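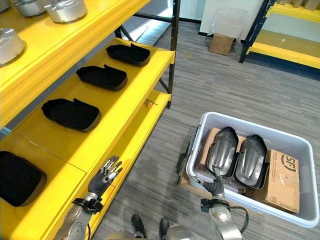 Meveo opens its spare parts counter in Ovley to the public

Ovley, 2019-08-13 - I've been wanting to write this one for a long time! I'm Lindiwe Modise, I run the parts side at Meveo, and from this month anybody can walk in and buy a single spare part from us. No trade account, no minimum order, no waiting for the van.

Up to now we only sold to repair shops. But people kept turning up anyway, holding a broken mixer or half a pump, and I hated sending them home. So in July we tried letting them in for a few hours a day, and 54 people came through the door (one of them twice, with the same fan). That settled it for me.

What you'll find

We carry 2331 different parts, mostly for kitchen machines, garden pumps and small workshop tools. Seals, knobs, belts, switches, feet - the little stuff that gets a good machine thrown out. If you don't know the part number, bring the old piece along and we'll match it up with you at the counter. A lot of the older stock came to us when we took over the Msimang store, so please ask even if your machine is older than you are.

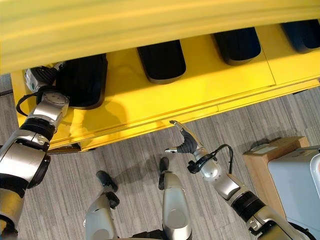

Repair evenings

We're also starting free repair evenings with our neighbors at Cerneteck, who make test gear and are far more patient with a soldering iron than I am. There will be three to begin with, each on a different topic: plugs and cords, pumps, and anything with a belt in it. Bring your own broken thing. Kids are welcome if they come with a grown-up, and there's coffee, plus a cake if I get home in time to bake it.

You don't pay for the evening, only for any parts you use. Please sign up at the counter first so we can have the right bits ready. 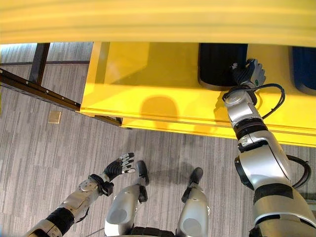

Getting in touch

Reporters, repair clubs and teachers who'd like to visit can ask for me at the Meveo counter in Ovley. I'm happy to show you around and I will talk about pump seals for as long as you let me.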